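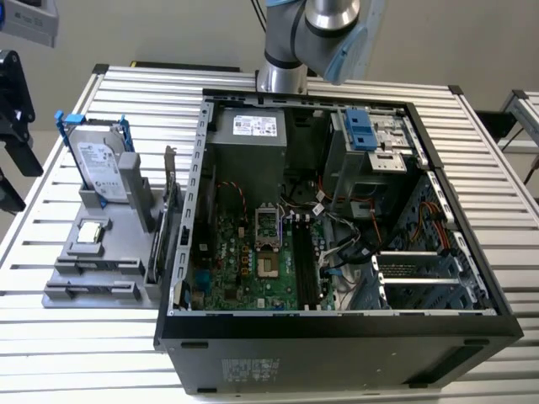

Nosta to release second album in April

The Hodby label has confirmed that Nosta, the studio album by singer and producer Irén Pálfi, will be released in April. It is her second full-length recording and her first to be sung entirely in Hungarian.

The announcement was made on Tuesday, December 20, 2022, together with the release of the opening single, "Pillel". The single is available to download and will also be pressed as a seven-inch record, limited to 95 numbered copies.

The album was produced by Ms Pálfi with Karthik Sikder, who also plays bass and electric piano. Most of the songs are slow in tempo, with strings on the title track and a small choir on the closing piece — a setting of a lullaby which the singer first performed as a student.
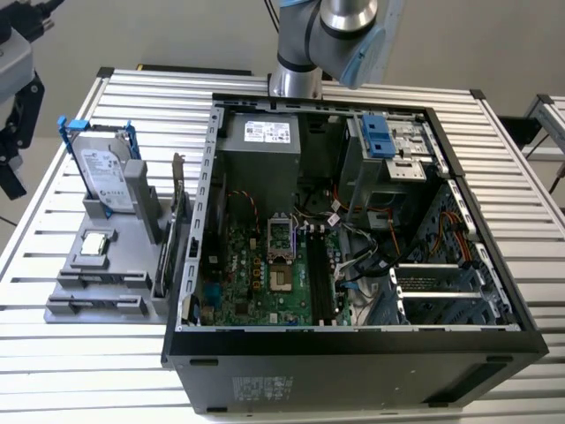

The open computer case, with the processor socket empty.

Two launch concerts will be held at the Onyshchenko Hall in the week of release. Tickets will go on sale to members of the label's mailing list first, and to the general public two days later. Both performances will be seated, and the full album will be played in order.

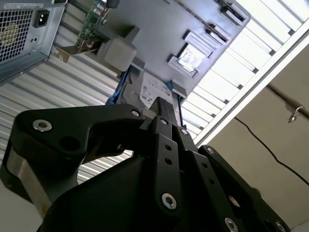

Karthik Sikder said that the songs had been recorded with very few overdubs, and that the choir part was kept from the first rehearsal.

The track listing and sleeve will be published by Hodby in the new year. Orders for the vinyl edition of the album will open on the same day.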